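Dye notebook, October, madder reds again

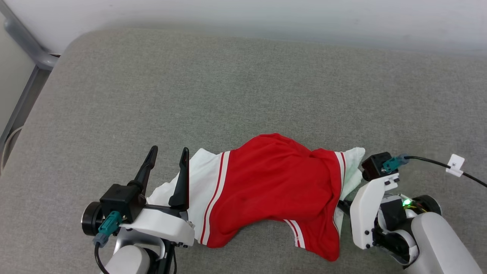 Red garment on the gray cushion.

Okay, picking up where I left off with the Pindow bath (page 40 if you're looking for the mordant notes, Viorica). I weighed everything twice this time after last month's mess. 780 g of wool yarn on the scale, then 777 g when I weighed it again after scouring, so I'm going with 777 and doing all the percentages from that. Tímea says the three grams is lanolin and I should stop fussing. Fine!

Alum at 15 percent, cream of tartar at 6. Left it overnight in the big pot with the lid half on, forgot the lid was half on, came in to a ring of crust. Topped up with rainwater from the barrel out back.

Madder itself: chopped root from the Curnell bag, not the powder. I soaked it and threw away the first soak, which was all yellow and brown (Roya keeps hers for linen, I should ask what she gets). Brought it up slowly and held it at 45 C for the first hour. Aicha swears that going too hot is what gave us the brick color in the spring, and after reading back through her pages I think she's right. I had that batch well past 80 and wandered off to answer the phone.

Skeins 1 to 4 came out a decent warm red, a bit orange on the inside where I'd tied them too tight. Looser ties!! I write this every time. Skein 5 was the Flasance blend and it hardly took anything, sort of a salmon. Pretty, but useless for Gwendolyn's border, she wants it dark.

Added a pinch of chalk to the pot for skein 6 because our rainwater is so soft. Big difference, much deeper. Should have done it from the start, so next run the chalk goes in before the yarn does.

Still to do: wash-fast test on 1, 5 and 6 with the plain soap. Light test strips in the south window, half covered with card. Find out who has the good thermometer. Order more root, there's maybe one more bath in the bag. Exhaust bath is in the lidded bucket under the sink, please don't dump it, I want to try it on the Lagos cotton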